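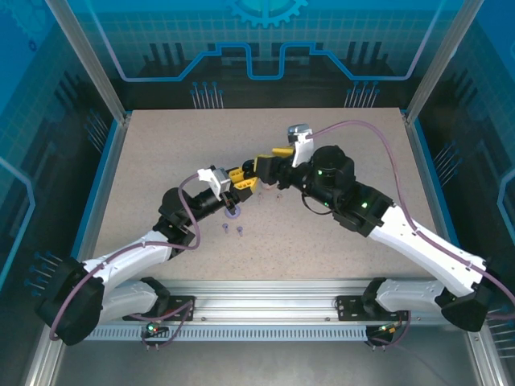

How often should a shared worktable be cleaned? Once at the end of every working day, with a damp cloth and mild soap, and again whenever something has been spilled on it.

The guidance comes from Kauko Hämäläinen, who is responsible for furniture and interiors at the Vuorinen building in Denunport. He spoke with the Ullulden newsletter on 11 July 2024 about the care of tables and glass partitions in the shared workrooms.

7 shares 2 comments

Mr. Hämäläinen said the choice of tabletop had been discussed at length before the rooms were furnished. "A plain white top shows every mark, and a dark one shows dust," he said. "We settled on beige with a speckle. People find it restful to look at for a whole day."

The same pattern has drawn one complaint. Small screws and washers are difficult to find on a speckled surface, and staff have asked for shallow trays. An order was placed with Flikwood in May. Delivery is expected before the fall.

Glass requires more attention, according to Mr. Hämäläinen. Fingerprints collect at shoulder height and beside the doors, and the panels are to be wiped from the top down with a dry cloth afterward. Spray cleaner should be applied to the cloth and never to the panel. "It runs down and sits in the bottom edge," he said.

Asked whether users may move the tables, he replied that requests should be sent to his office first. A fully fitted table can weigh up to 900 pounds, and the floor in Room 709 was repaired last year after one was dragged.

Written cleaning instructions will be posted inside each workroom door.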